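Publicaciones > Ciencias del deporte > Golf > Número de julio

Inicio Números Autores Normas Contacto

Compartido 12 veces · 4 comentarios

3. Resultados y discusión

3.1. Velocidad de green y dispersión del primer putt

La velocidad de los greens se midió antes de cada jornada con un estímpmetro convencional, en dos direcciones opuestas y sobre la zona más llana de cada superficie. En el campo de Grikthorpe los valores de la primera y la segunda jornada resultaron homogéneos entre hoyos, mientras que en Plolerik los greens situados junto al arroyo fueron sistemáticamente más lentos que los de la parte alta. La diferencia se mantuvo tras la siega doble, por lo que se atribuye al contenido de humedad del perfil y a la menor insolación matinal.

La distancia residual después del primer putt aumentó con la velocidad de la superficie en todos los rangos de longitud considerados. El efecto fue pequeño en los putts cortos y creció de forma no lineal a partir de los 6 metros. En los putts cuesta abajo la dispersión longitudinal superó con claridad a la lateral; en los putts cuesta arriba ambas componentes fueron comparables. El resultado concuerda con el modelo de rodadura descrito en el apartado 2.2, en el que el error de velocidad inicial se amplifica al disminuir la deceleración efectiva.

3.2. Posición de bandera

Las posiciones se clasificaron según su distancia al borde más próximo del green. Las situadas a menos de 4 metros produjeron una proporción mayor de golpes de aproximación fallados por el lado corto, con la consiguiente penalización en el número de golpes necesarios para terminar el hoyo. El índice de Stiritz, calculado como se indica en el apartado 2.4, discriminó bien entre posiciones accesibles y protegidas en Plolerik. En Grikthorpe perdió capacidad explicativa, posiblemente por la escasa presencia de búnkeres frontales, variable a la que el índice asigna un peso elevado.

No se observó interacción significativa entre posición de bandera y turno de salida. La hipótesis de que los jugadores del turno de tarde encuentran banderas efectivamente más difíciles, por el deterioro de la superficie en torno al hoyo, no queda respaldada por estos datos. Debe tenerse en cuenta que el viento fue flojo en ambas sedes y que el número de grupos por turno era reducido.

3.3. Limitaciones

El registro de la posición de la bola se hizo de forma manual en 7 de los hoyos de Grikthorpe, donde la cobertura del sistema óptico era insuficiente. La comparación entre ambos métodos en los hoyos con doble registro no reveló sesgo, aunque sí una varianza mayor en el procedimiento manual. Tampoco se dispuso del hándicap actualizado de todos los participantes, de modo que el ajuste por nivel se efectuó con el valor declarado en la inscripción. La extrapolación a competiciones profesionales exige cautela, dado que la preparación de las superficies difiere tanto en altura de corte como en frecuencia de rulado.

Figura 1. Botellas de plástico desechadas junto a un objeto verde lima. 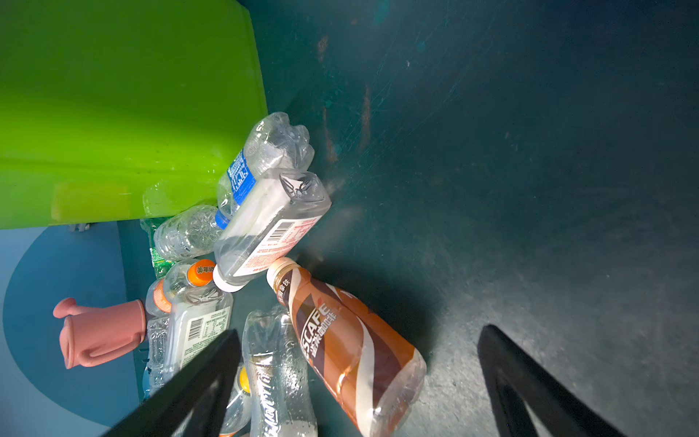 Weerasinghe: El apartado 3.2 me parece el más débil. Si el índice pondera tanto los búnkeres frontales, habría que recalcularlo sin ese término antes de comparar los dos campos; con los datos tal como están, no se puede separar el efecto de la bandera del efecto del diseño del hoyo. Echo en falta también los intervalos de confianza de la interacción con el turno de salida.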